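My visit to the Cernum robotics open evening

I almost didn't go. It had been a long week, the drive out to Bedeo takes forever once you leave the highway, and I've been to enough school open evenings to know the coffee is going to be terrible. (It was!) But my nephew joined the after-school robotics class in the fall and he has talked about nothing else since November, so on 5/10/25 I put on decent shoes and went to see what all the noise was about.

The class meets at the Cernum building, a long, low place that used to be a furniture showroom. You can still see the marks on the floor where the fitted kitchens stood. They've kept the big front windows, so you see kids at screens before you even find the door, and the door is around the side next to the bike racks, which I only learned after walking the whole way around the wrong way.

Sarahí Sandoval runs the class. She met us at the sign-in table with a marker behind her ear and a second marker in her hand, and she talks fast - so fast that I gave up taking notes and just listened. There are 36 students this year, split into teams, and every team has to teach a robot arm to do one small job on a table before the end of the term. Pick something up, put it somewhere else, don't knock anything over. It sounds like nothing. I said so out loud, and a girl at the nearest table gave me a look I deserved.

I'd pictured wheels and remote controls and things crashing into each other, because that was what robot club meant when I was in school. There is still a bit of that. The Bañuelos room at the back (named after the family that paid for the new wiring) has a practice floor for the younger group, and I watched two little rolling robots push a tennis ball back and forth for a good while. But the older kids spend most of their time in simulation. They build a pretend table on the computer, put a pretend arm next to it, fill the table with odds and ends, and run the job over and over until it stops going wrong.

My nephew's team is called Sellutar. He couldn't tell me why. One of his teammates said it was a typo in their sign-up form and they liked it better than the real name, so it stayed.

They let visitors have a turn, and of course I went first. You steer with a pair of handles and a foot pedal, and the view on the screen moves with the hand of the robot, so when you tip the hand the whole room tips too. I was completely lost in seconds! I kept leaning in my chair as if that would help. I had 30 seconds to get to a block and close the fingers on it, and I spent most of that going the wrong direction. The man after me did it on his first try and was very modest about it, which I found hard to take.

What surprised me most was how much of the work is dull, and how little the kids seem to mind. Each team has to get 200 good runs before they're allowed to train anything, and a run only counts if someone on the team has watched it back and signed it off. My nephew showed me the log. It was page after page of start times and initials, with notes in the margin like "too fast" and "dropped, my fault" and, once, just "no." He was prouder of that log than of anything on the screen.

I asked Sarahí why they change the pretend room so often. I'd noticed that every time a run started, the colors and surfaces were different, and I thought something was broken. She pulled over a stool and explained it properly. If the robot only ever practices on one table in one kind of light, it gets very good at that one table and falls apart anywhere else. So they shuffle everything - the walls, the tabletop, the lighting, the junk lying around - and the robot has to learn which parts matter. She said she'd had a student compare it to learning to drive in one parking lot, and she has been stealing that line ever since.

We had a break after that, with sheet cake, and I got talking to a couple whose son is on one of the other teams. They'd driven even farther than I had. He used to take the toaster apart, they told me, and they were just glad that it was somebody else's equipment now.

The second half was the team presentations, two at a time, one at each end of the room. I'll be fair and say they were uneven. One team had clearly practiced and one had clearly not, and one boy read his whole talk off his phone in a single breath and then sat down before anyone could clap. Sellutar went near the end. My nephew did the part about mistakes, which was the best part (I'm biased, I know). He talked about how they kept opening the fingers too late, so the hand would bump the block and push it away, and how they fixed it by making a rule that the fingers are wide open well before you get close. Then he brought up some of the views from the hand to show what the robot has to go on.

Views from the hand, with the fingers open:

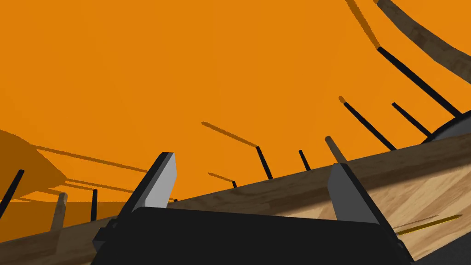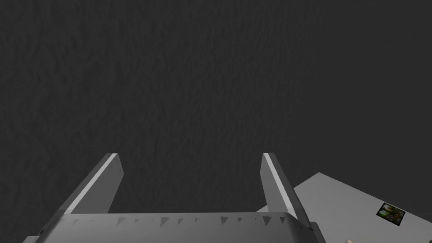
Can a kid join the class without knowing any programming?

Most of them start that way. The first few weeks are spent driving the arm by hand and keeping the log, and the coding comes in bit by bit once they've seen what a run looks like and what can go wrong with it. Typing skills help more than math at the beginning, according to Sarahí, and patience helps more than either. Sign-up for the fall group is at the front desk, and there's a waiting list for the younger group, so ask early if you have a ten-year-old at home.

I stayed a lot later than I'd planned. They were stacking chairs by the time I had another turn at the handles, and I did get to the block, although I squeezed at the wrong moment and it shot off the table. My nephew wrote it in the log for me with my initials next to it. The drive back was easier in the dark, with no trucks, and he talked the whole way about what they want to try next term, something with two arms passing a cup between them. I've already told my sister I'll take him to the next one.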